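Hot plate stirrer overshoots the set temperature by a lot, is this normal?

Asked in Lab Equipment and Glassware

I have a Rellow hot plate stirrer with the external probe. I am heating water in a 600 mL beaker, filled to the 457 mL line because that is what my written procedure calls for (it was scaled down from a larger batch). Set point is 60 C. The probe is in the water, clipped to the stand. The display climbs to 60, keeps going to 71 or 72, and then takes a very long time to come back down. After that it holds steady within a degree.

I have tried a lower stirring speed and a different beaker. Same result both times. The manual says the controller is "self-adjusting" and gives no other detail. Is the unit faulty, or am I using it wrong?

3 answers

Answer 1 (accepted)

The unit is probably fine. What you describe is ordinary thermal lag. The heater warms the top plate, the plate warms the glass, and the glass warms the water. When the probe reads 60 C the plate may be well above that. Cutting the power at that point does not remove the heat already stored in the plate, and it continues to flow into the beaker.

Ceramic and thick aluminum tops are the worst for this. The effect is also larger with small volumes, where the same stored heat produces a bigger rise.

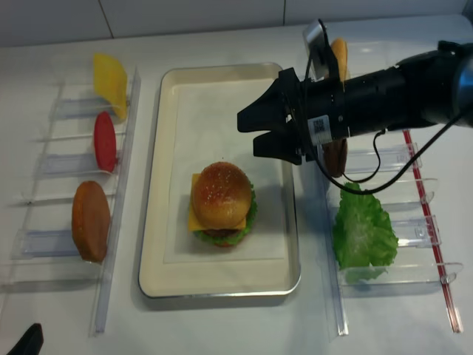
Most controllers of this type have a limit for the plate temperature that is separate from the set point for the liquid. On the Rellow units I have used, it is reached by holding the temperature knob in until the display blinks. The factory value was 300 C on mine. For a 60 C water bath I set it to 120 C. Heating is slower, but the overshoot drops to 2 degrees or less.

If your model lacks that setting, go up in steps. Set 45 C, wait until the reading stops moving, then 55 C, then 60 C. It takes longer and needs attention, but it works on any plate.

Check the probe position as well. The tip should be in the moving part of the liquid, halfway between the wall and the center, and clear of the bottom. If it sits too high or in a dead spot near the wall, the controller sees a temperature that is behind the bulk of the water. Reducing the stirring speed makes this worse – go the other way, up to the point just before the bar starts to jump.

Answer 2

Mine does this too. I bought a Homora instead and it overshoots less, but it cost more. You could also just lift the beaker off for a few minutes.

Comment on Answer 2: Lifting the beaker off with the probe still in it is fine. If the probe comes out, the controller reads room air and turns the heater fully on. Some models detect this and shut down with an error, and some do not.

Answer 3

Answer 1 covers the main cause. One addition, if the lower plate limit does not help enough.

Use a secondary bath. Put your beaker inside a larger crystallizing dish of water, with the probe in the outer dish. The outer water evens out the swings, and the inner beaker follows slowly without going past the set point by any real amount. The inner liquid will settle slightly below the outer one, so measure both once and correct the set point.

For higher temperatures use silicone oil in place of water. I have run this at 188 C for several hours with the plate limit set to 240. Check the rated range on the bottle before going that high, and keep water away from the hot oil. Even a few drops will spatter badly.

Comment from the asker: Found the plate limit, it was at 310. Changed it to 120 and the peak is now 61.5. Leaving the stirring at the faster speed.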